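Equipment planning for small automation cells
Session 4 handout, Stellemthorpe
June 13, 2024

Carry on from last time. We had the task (mixed items out of a bin) and the cycle time. Now the money.

Split the budget in two before you ring any supplier. One pot for the arm and controller, one for everything else. Students always underprice the second pot. Grippers, hoses, cables, mounts, clamps, the bin itself, spare fingers. All of it goes on the sheet, even the tape.

Figures for the exercise (pounds, ex VAT):
Bin, divided, metal floor: 149
Gripper and bracket, Nikix quote: 3,000
Hoses and fittings, Haddad: 612
Spare fingers, set, Rondska: 72

Arm is costed separately, see sheet 2. Dont add it in here.

Picking household items from a divided bin. Brush, scrubber, clear bottle on its side, all different shapes, and one gripper has to cope with the lot.
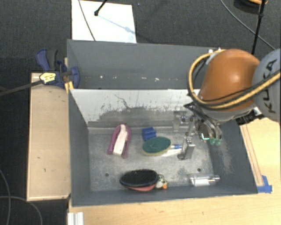 What should be ordered first, the arm or the gripper?

Settle the gripper first, at least on paper. Its weight plus the heaviest item sets the payload, and the payload decides which arms you can even look at. Then check reach into the far corners of the bin, then ask for arm prices.

Wear parts. Divider panels and bin walls get scuffed, fingers bend, hoses split. Put a yearly line in for these, seperate from the purchase cost. If the supplier wont give a lead time for spares, write that down as a risk.

Floor space: allow for cables on the ground and for somebody to walk round the back. Measure it, don't guess from the brochure.

For July: bring a one page budget with both pots, delivery dates, and who signs for what. Quotes stapled behind. Late quotes still count but mark them as late.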